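Totix Studio review: two-arm control software for small labs

Reviewed by Dragica Atanasov, 13 March 2025

Totix Studio records demonstrations, trains a policy from them and runs it on a pair of arms. I used it for four weeks on clothes folding, after two years with Jesik, and paid for the licence myself.

Setting up took an afternoon. The installer found both arms at once but gave the wrist cameras the wrong names, so left and right were swapped until I edited the config by hand. The manual has one line on this, in an appendix. 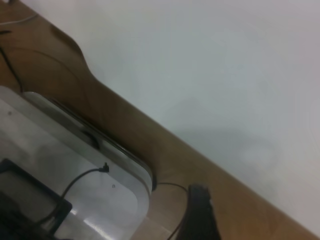
The timeline is the best part. Every camera stream sits above the joint plots, and you can drag through a run and see what each arm was doing at any moment. In Jesik I had to export the lot and line it up myself. Trimming a bad start takes two clicks, and the original stays on disk.

Training is less polished. I began with 29 demonstrations and the policy kept closing the grippers too early. With 50 it was usable, though still slow to let go. Progress is shown as one bar with no loss curve unless you open the log file. Ketill Grímsdóttir had the same complaint when she tried it at Trotlow in October.

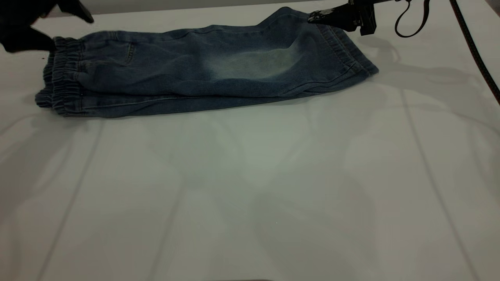

Folded denim joggers on the table, with one gripper at the cuff and the other near the waistband.

The planner checks the arms against each other and against the table, and I had no clashes. It knows nothing about cables - you have to draw keep-out boxes for those, and the boxes are lost if you rename the project. Support answered in up to four days. Jhosep Huanca there was helpful and sent me a patch for the camera names.

Good: timeline, trimming, arm-to-arm checks.
Bad: training screen, camera naming, lost keep-out boxes.

Four stars out of five. I have renewed for another year and kept Jesik for the older single arm.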